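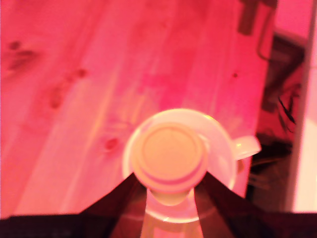

Bridham Heritage Museum: Building and Displays Inspection, Cooper's Shop and Schoolroom

Inspected by: Marianna Wasilewska
Accompanied by: Jarosław Walczak (Cooper's Shop demonstrator)
Date: 23 July 2021
Last inspection: April, by Lahcen Ramadan

Ratings are OK, Attention or Close. Close means the area stays roped off until it has been re-inspected.

PART A. COOPER'S SHOP

1. Entrance and threshold
OK. Door swings freely and the hook-back catch holds. The strip of worn board inside the sill was replaced after the April inspection and sits flush.

2. Visitor barrier
Attention. The rope is sound but the post nearest the shaving horse rocks in its base. Jarosław has tightened it once already. Needs a longer bolt.

3. Edge tools on display (drawknives, adzes, croze)
OK. All are wired to the wall board. The wire on the larger adze was checked by hand and is firm. Demonstration tools are kept in the locked chest when the shop is unattended.

4. Stacked barrels
Attention. The lower row is chocked on one side only. With the dry weather two of the older casks have loosened at the hoops and should not be carrying weight. Move them to floor level and chock both sides. Do not drive the hoops down on the Demden cask, as the original colour on the staves will flake.

5. Cresset (fire basket)
OK. Not lit today. Ash bin has a lid and stands outside on gravel. Sand bucket full. Minimum clearance of 3 metres to the barrier is marked on the floor and was measured.

6. Fire extinguisher
OK. Tag current, gauge in the green. Bracket is behind the door when the door is hooked back, so the sign should go on the outside wall where it can be seen.

7. Floor loading, loft
Close. The loft is still being used to store staves. The posted limit is 1,000 kg and there is no record of what is up there. Sylvain Langlois to arrange removal before anyone else goes up the ladder. 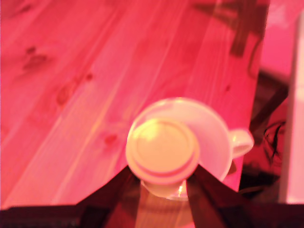
White teapot on a wooden tabletop.

PART B. SCHOOLROOM

8. Desks and benches
Attention. Screws are proud on the underside of one bench, front row, left. Cast iron desk ends are free of cracks. One inkwell lid is missing and the edge of the hole is rough. Sand it lightly or plug it.

9. Stove (Brouwer, not in use)
OK. Flue capped. Door wired shut. The guard rail is fixed to the floor at every foot.

COMMENTS

The Schoolroom is in good order and can take school groups as booked. The Cooper's Shop can stay open at ground level once item 4 is done, and Jarosław expects to finish that before the next demonstration.

Replacement bolts and chocks can be ordered through the Cidbridge account. Please put the item number on the order so the cost goes to the right building.

Lahcen asked in his last report for a key register for the tool chest. I could not find one. There are three keys out and I was able to sight two of them. Aleksandra Nowicki in the office has offered to set up the register and will need the names of all current key holders.

Copies to: A. Nowicki, S. Langlois, Cooper's Shop folder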